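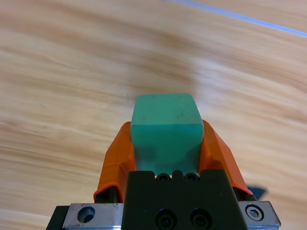
Library's long tables to stay as reading room reopens in August

Readers at the Astau library will get their main reading room back in August, after the council agreed on 16 July 2024 to pay for the last part of the repairs.

The room has been shut since a leak in the roof damaged the ceiling and one wall of shelves. The work now approved covers new plaster, lighting and heating, at a cost of £134,000. Local builder Deken will carry it out.

Earlier plans would have replaced the furniture with small desks and screens. A survey of 409 library users found that 380 wanted to keep shared tables, and the plan was dropped.

"People come here to spread out newspapers and maps," said head librarian Giuliana Echeverri. "You can't do that on a desk the size of a tea tray." 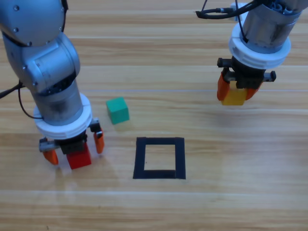

Opening hours will be longer than before the leak, with the room staying open until 8pm on 2 evenings a week. Students had asked for later closing during the exam period. The tables will be plain wood, and Ms Echeverri said she wanted tops with light-brown planks and the grain left showing, like the one pictured, with no varnish that turns yellow. Each will have sockets at one end.

Councillor Elis Lougher said the children's section would stay open throughout the work, using the side entrance on Vakero Street. Books reserved before the closure can still be collected from the front desk.

Local history papers are being kept in storage and can be ordered with three days' notice.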